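Kelly Meireles
@kellymeireles
Jun 27, 2021

I keep getting asked what Anderson Teixeira is worth, so I'm putting what I know in one thread. I covered his podcast company for a trade newsletter for 2 years and I still get messages every time he's in the news.

Short version: I don't know, and neither do the sites that give you a number. The longer version is below.

Teixeira started as a radio producer in Trildale. He wasn't on air. He booked guests for the late programme and cut the tapes. He was 20 when he got the job and he has talked about it in plenty of interviews, so that part is solid.

The talk show came later. It went out as a podcast first, then Timus picked it up for video. Timus has never published what it paid. Neither has he.

If you search his name you'll find one site saying 4 million, one saying 11 million and one saying 30 million. All three say "as of 2021". None of them says where the figure came from.

I wrote to all three. One replied. The person who answered said their number was "based on public sources" and then sent me a link to one of the other two.

So that's how it works. Somebody puts up a figure, somebody else copies it and rounds it up, and after a few months it's in the box at the top of the search results.

What is on the public record: he is a director of two companies. One makes the show. The other owns the flat he used to live in, which he now lets out.

The production company files small company accounts. You get a balance sheet and very little else. No profit and loss, no salaries. Anyone telling you his yearly income from those accounts is guessing.

Faisal Awan, who does bookkeeping for a couple of small studios, went through them with me. His view was that the company is healthy and has more cash in it than it did before Timus. He wouldn't go further than that and I don't think he should.
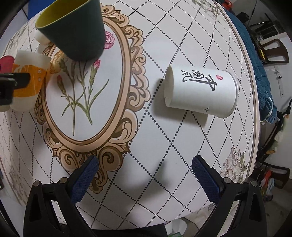

The book is a bit easier. Witkowska published it and the advance was reported at the time by two people who don't usually get these things wrong. It was decent for a first book. It was also paid in parts, before tax, with an agent's cut taken out.

The net worth sites add the whole advance on as if it arrived in one go and he kept all of it. They do the same with the live tour. They take the number of seats, multiply by the ticket price and call that his money.

The tour had a crew, a van, venue hire and a support act. Tainá Portela was that support act and she has said on her own channel that the early dates lost money. She also said she was paid on time, for the people who keep asking.

A few of you have asked if he and Tainá are married. They're not. She is married to someone who isn't in the business. The site with the 30 million figure lists her as his wife and has her age wrong as well.

It also has a photo of her mother, Neusa Portela, captioned as his mother. I told them about it in the same email. It's still up.

On the politics question: he has never stood for anything and says he isn't going to. He interviews politicians. The "running for mayor" story came from a joke in episode 131, and if you listen to the whole bit it's clear the guest said it and he changed the subject.

Sponsors. Ernberg had its name on the show for one season and then stopped. People have read a lot into that. Their contract was for one season. I asked both sides at the time and got the same dull answer from each.

Height, star sign, favourite food: I have no idea. I never asked him. Please stop sending me these.

Someone has replied to ask for a guess, just a rough one. I'd say he is comfortable. He owns a flat, he has a company that makes money, and he works most weeks of the year. I'm not putting a number on it, as I know it would be on one of those sites by tomorrow with my name next to it.

If you want to check any of this yourself, the company filings are free to look at. Search for him as a director, open the latest accounts and look at the date at the top. A lot of what gets passed round is from the filing before.

The next set is due in July. I'll add to this thread once I've read them.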